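Vendlow pauses Harkell gripper shipments over a finger that doesn't always stop where it should

24 Sep 2023

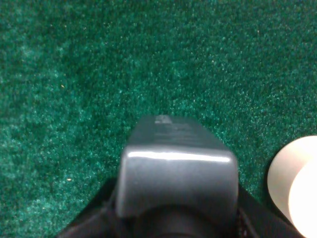

I'm Mitali Chowdhury, I run product support at Vendlow, and I asked if I could write this one myself instead of handing it to the press office. We've stopped shipping the Harkell gripper for now. If you own one, please read on before you switch it on again.

The short version is that on some units, the finger can keep moving for a moment after it has been told to stop. Most of the time you'd never notice. On a soft surface, though, it can push down further than it was asked to, and if your hand happens to be in the way you could get a nasty pinch. We've had two reports of pinched fingers from customers. Both people were fine and back at work the same day, but I don't want a third report, so we're acting now.

We first heard about it from Abreu, one of our longest-standing customers, who use their arms for gentle pick and place work. Their operator wrote in to say the gripper was "leaning on the table." I'll admit our first reply was not our best (we told them to recalibrate, and then we told them to recalibrate again). They did it both times, very patiently, and it kept leaning. So we set up our own test on carpet, because a hard bench hides the problem — the arm feels the bench right away and backs off. On a soft pile it takes longer to feel anything, and that little delay is where the trouble shows up.

Edgars Bite, who leads our test lab, ran up to 4000 stop commands over several days. The finger went past its stop point 78 times. That's way too many for a machine people stand next to! He traced it to a sensor cable inside the wrist that can work itself slightly out of its socket. When that happens the controller gets old position readings and thinks the finger is still higher than it is.

"The cable clip was my call, and it was too loose," Edgars told me. "It passed on the bench because I was testing on a bench. The carpet goes into every test from here on."

So what should you do? If your gripper has the Badus wrist joint, stop using it and unplug the arm at the wall. Please don't open the wrist to push the cable back in yourself, even if you're handy. It may seat fine and then slip again a week later. Units with the older wrist use a different connector and are not affected. The joint name is printed on the card that came in the box, and if you've lost the card (I would have), send us your order number and we'll look it up.

We're sending a new clip and a technician to fit it, free of charge, and each visit should take less than an hour. There's also a software update coming that shuts the motor off when the position readings go stale. We plan to have every affected unit fixed by December, and shipments stay on hold until both parts of the fix have passed the lab's tests.

I'm sorry for the hassle, and sorry to Abreu for the second recalibration. You can reach my team through the support page on the Vendlow site. Reporters are welcome to use the same page — just put "press" in the subject line and it'll come to me.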